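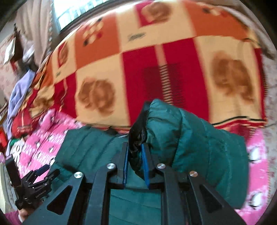 Workshop diary > Prarnis > June

Search this diary Type and press enter

I started late, after ten in the morning, because the bench in the kitchen was full of dishes and I did not want to move them. So I worked in the bedroom again. The bed is a good table for this part. It is wide, it is soft, and if a gripper falls from my hand it does not break. The teal jacket was on the blanket with the roses, and I used it for the whole day. I have decided that one garment per day is enough for me.

The job was the same as in the last entry: the two grippers must hold the cloth the same way each time, before I let the arm touch anything. Prarnis is still only a shoulder and an elbow screwed to a board in the corridor. I will not put fingers on it until I trust the fingers in my own hand. Gonzalo Valcárcel thinks this is too slow. He wrote to me that he would mount everything first and look for the problems later. Maybe he is right, but he has a garage and I have a corridor.

The strap of the jacket was the most difficult place. The padded part is easy, it is thick and it goes between the fingers without a fight. The strap is shiny and it slides. With the old pads I lost it again and again, it went out to the side like a fish. With the thin blue pads it is much better. I closed slowly, waited, then lifted a little. I wrote down each try in the notebook and made a small cross when the cloth slipped.

After lunch I took off one linkage arm to look at the play in the joint. There was a little, I could feel it with my thumb. I put a washer under the screw and tightened it again, and then the fingers closed harder than before, which I did not want. So I took the washer out. One hour for nothing! But now I know the play is not from the screw, it is from the hole, and the hole I can only repair with a bushing. I ordered bushings from Doltow in the evening. They come in bags of 59, a strange number, and I need very few of them. The rest will go in the drawer with all the other things that I needed very few of.

The arm in the corridor had its own small progress. I found why the elbow was shaking when it was fully extended — the cable to the encoder was touching the motor wire. I separated them with tape and let the elbow go up and down while I made coffee. It did up to 169 cycles before I stopped it, and the counter on the screen did not jump. Last week it jumped every few minutes. I will buy proper clips for the cable, the tape is ugly and it will become sticky in summer.

In the afternoon I also weighed the forearm with its bracket on the kitchen scale: 628 grams. I had hoped for less. The shoulder can carry it, but then there is not much left for a wet towel. The bracket is too heavy, I made it when I was still afraid that everything would bend. Ibarra, the metal shop behind the station in Esine, can cut me a thinner one, if I bring a drawing with correct dimensions this time. The last drawing had a mistake and they were polite about it.

At six I had to give the bed back, so to speak. I folded the jacket by hand and it took me a few seconds. It is not good for the mood to compare.

To do before the bushings arrive:
Draw the thin bracket again and check every number with the caliper.
Cut a spare set of pads.
Try the strap with the left hand, I have used too much the right one.
Answer Gonzalo about the shoulder motor, he asked already in May.

I wanted to clean the notes from today also, but my eyes are tired. The notebook is on the shelf, next to the caliper.

2 comments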